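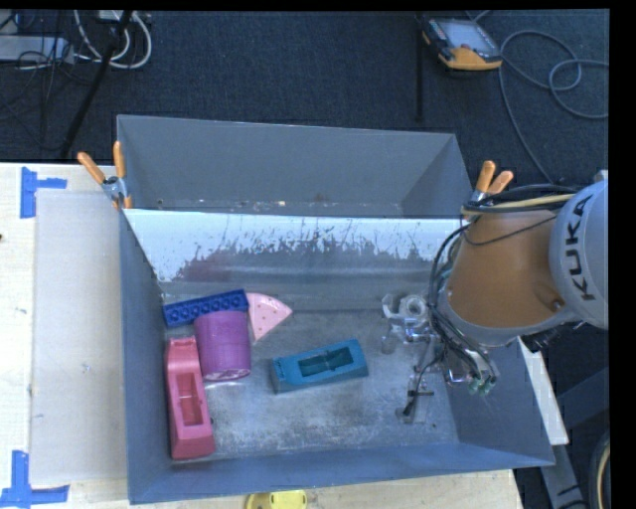
Stistcombe, March 31, 2020

Section 4. Setting up and using the two-part metal bin

This section is for the people who prepare the play room in the morning and who close it in the evening. It replaces the old section 4 of the Plolmont room guide. The bin is the grey metal one from De Luca, with a divider between the rear compartment and the front compartment. If your room has the older Florketti bin without divider, please use section 5.

4.1 Before you start

You need:
- the metal bin
- the low wooden table
- two soft cloths, one for washing and one for drying
- a bowl of warm water with a little dish soap
- the toy list of your room (inside the cupboard door)

The bin is 61 cm long. Please measure your table before you carry the bin to it. The bin may reach over the table edge a little, but the heavier part must always rest on the wood.

CAUTION: Two adults lift the bin together. Do not lift it while there are toys inside, they slide to one side and the bin turns in your hands.

4.2 Placing the bin

1. Clear the table top and wipe it.
2. Lift the bin by the two short sides and put it down slowly. Do not push it over the wood, the metal makes lines which do not come out again.
3. Turn the bin so that the larger compartment is at the side where the children stand. We call this the front.
4. Press with a flat hand on each corner, one after the other. If the bin moves up and down, change its place on the table and press again.
5. Look at the floor around the table. On carpet a small toy is easily not seen, above all the dark blue ones.

Note: The rear compartment stays empty during play. It is used only for sorting in the evening (see 4.5).

4.3 Filling the front compartment

For one small group we put in five toys. More than this and the children start to dig and throw. A good mixture for the beginning is:

- one toy brick, dark blue
- one pizza slice, light pink with small dots
- one purple cup
- one long block, pinkish-red
- one teal block of similar shape

1. Put the long block in first, along the left wall.
2. Put in the brick and the cup. The cup can lie on its side.
3. Lay the pizza slice beside the brick.
4. Put the teal block near the middle, with free space around it.

The places do not need to be exact. It is only important that each toy can be taken out without pulling on another one. A brick which leans a little on the wall is fine.

Note: The long block and the teal block have a recess in the middle. Small things from other boxes like to collect there, for example beads or crumbs. Turn both blocks over and tap them on your palm before you put them in.

CAUTION: Never throw the toys into the bin from above. The noise on the metal is strong and frightens the younger children.

4.4 During play

Let one child after the other choose a toy, say its color and lay it on the mat. When all five are out, they go back in any order. With older children you can ask for the toy by its shape: "Please give me the one with a point."

If a toy falls on the carpet, pick it up at once. If it was in somebody's mouth, it goes to the washing bowl and is replaced by another one from the cupboard.

4.5 Tidying in the evening

1. Take all toys out and compare them with the toy list. The full list for a large room has 73 toys, for a small room it is shorter.
2. Put toys which need washing in the rear compartment. Clean ones go directly to the cupboard.
3. Wash the toys in the bowl. Rinse the cup also from the inside.
4. Dry everything well, the recesses of the blocks too.
5. Empty the rear compartment and wipe it. Do not forget the narrow bottom, where small specks stay in the corners.

4.6 Care of the metal

The metal gets scratches and cloudy white places from the daily use, mostly on the floor of the front compartment and on the sloping divider. These marks are normal and you do not need to report them. Please do not try to polish them away.

- Wipe with the wet cloth, then immediately with the dry one.
- Do not use steel wool, sand soap or a knife.
- Once a month, move your finger slowly along the upper edges. If you feel something sharp, take the bin out of use and write it in the room book.

CAUTION: Water for washing never goes in the bin itself. The bin is not made to be filled.

4.7 If something is wrong

The bin rocks on the table: repeat step 4 in 4.2. If it still rocks, put a thin rubber mat under it.

A toy is missing: look first under the table and between the carpet and the wall, then in the other boxes. After one week, write it on the order sheet. The order number for single replacement blocks is 197.

A toy has a crack: do not glue it. Put it in the bag marked "broken" and take a new one.

The room list from January is no longer valid. Please take it down from the cupboard door and hang up the new one.

Continue with section 5, Florketti bin without divider.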